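Muvbridge Retail Skills – Unit 4 handout
Shelf filling: canned drinks

Read this before the July practical. It covers small shelf displays of the kind used on counters and in staff shops. Chillers are dealt with in Unit 5.

1. Facings and depth

A facing is one can seen from the front of the shelf. Depth is the number of cans standing behind it. A product with 2 facings takes up twice the width of a product with one, and should normally sell at about twice the rate. If it does not, one facing goes to something else.

Keep each column to a single product from front to back. A customer who takes the front can expects the same drink behind it, and mixed columns make the stock count slow.
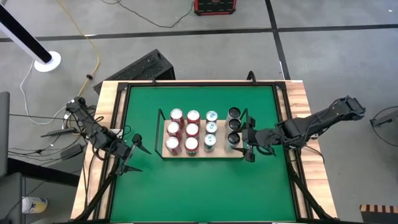 Columns are filled from the back. Bring the older stock forward first, put the new cans in behind it, then check the date on the base of each can you have moved. The Lobo stock sheet has a space for short-dated cans – write them in even if there are none to remove, and put a nought.

2. Can widths

Standard cans and slim cans do not take the same space. On a mixed shelf, set the standard cans first and work across to the slim ones. Coca-Cola and Fanta can stand next to each other on this basis, with slim cans such as Red Bull and Celsius further along. Leave enough room for a hand to lift a can without knocking its neighbour.
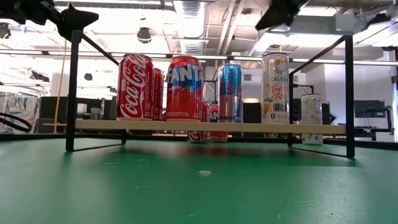
Logos should face the customer. Turn the can by its rim and base, and do not grip it round the middle if it has just come out of a cold store, as it may slip. Dented cans go in the returns tray.

3. Exercise

The Flalcombe branch of Fornano sells 2000 cans in a month, of which 40 per cent are colas. The counter rack is refilled from a stockroom holding 100 cans of each product. Work out the monthly cola sales and say how many facings you would give to cola on a rack four columns wide. Show your working on the back of the stock sheet and bring it to the practical.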